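Open Day at the Godavari Workshop: Your Questions Answered

Sunday, January 14, 2024

We've had such a lovely lot of messages since we put the poster up that it seemed only fair to gather the answers in one place. If yours isn't covered, do write to us at the usual address and we'll add it when we can (replies may be slow in the last days before we open, as everyone will be tidying).

What is the open day, exactly?

It's an afternoon when we unlock the doors and let people come and see what goes on in the robot hall. For most of the year you'd have to know one of us to get in. We held the first one in December, mainly for families and neighbours, and so many people asked when the next would be that we've made it a proper event, with signs and a tea table and everything! You'll be able to watch the arms at work on their benches, talk to the people who run them, and wander through the small display of older machines in the corridor.

Do I need to book?

Yes please, for the demonstrations. There are 40 places in each session and they do go. The corridor display and the tea table are open to anyone who turns up, booked or not, so if you miss out on a place it's still worth the walk.

How much does it cost?

Nothing at all. There's a tin by the door for the roof fund if you feel moved, and the cakes are sold for whatever you'd like to give.

What will I see in a demonstration?

Each session has two parts. The first is with Avel, our tabletop arm, which spends its days picking things up, putting them down and being taught to do both more gently. Avel works from a small camera at its wrist, and we put that view up on the big screen so you can follow along from the arm's own side of things. People are often surprised by how close and tilted it all looks from down there, with the tabletop sloping off one way and the wall the other. After a minute or two your eyes get used to it, and children seem to manage it straight away.

The second part is with Gruber, which is bigger and slower and stays behind a clear screen. Gruber lifts and stacks crates. It makes rather a noise when it starts up, so if you have a little one who dislikes sudden sounds, stand towards the back and one of us will give you a nod beforehand.

Can I have a go myself?

You can have a go with Avel, yes. There's a hand controller which lets you steer the arm while one of our team stands beside you, and we'll take as many turns as we can fit in at the end of the session. Gruber is for watching only, I'm afraid.

Will anything go wrong?

Oh, almost certainly. The robots drop things, miss things and now and then stop altogether and have to be set going again, and we've decided not to hide any of it. In December Avel spent most of one session failing to pick up a sponge, and that was the session people wrote to us about afterwards, very kindly.

Is the hall suitable for wheelchairs and pushchairs?

The hall is all on one level and the side door is wide, with a ramp. The corridor gets narrow where the display cases are, so if you're bringing a double pushchair, leave it in the cloakroom and we'll keep an eye on it. There's an accessible toilet just past the tea table.

May I take photographs?

Please do. We'd only ask that you turn off the flash during the Avel part, as it muddles the wrist camera, and that you check with other families before taking pictures with their children in them.

What is the Omunov talk?

Omunov is the name of our teaching project, in which people guide an arm through a task again and again and each attempt is recorded. We've gathered 3000 attempts so far, and the talk is a gentle stroll through what we've learned from them, with clips from the good ones and the dreadful ones. It's in the small room upstairs once the demonstrations have finished, and there's a lift. No technical knowledge is needed, and you're welcome to bring your tea up with you.

Can schools and clubs come as a group?

They can, and we'd be delighted, but we'd sooner arrange a separate morning for you so that everyone gets a decent turn at the controller. Drop us a line with the age of your group and a couple of dates that would suit.
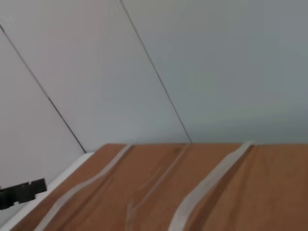

How long does each demonstration session last?

Each one lasts two hours, with a short break for tea between Avel's part and Gruber's, and you're free to slip out early if you need to.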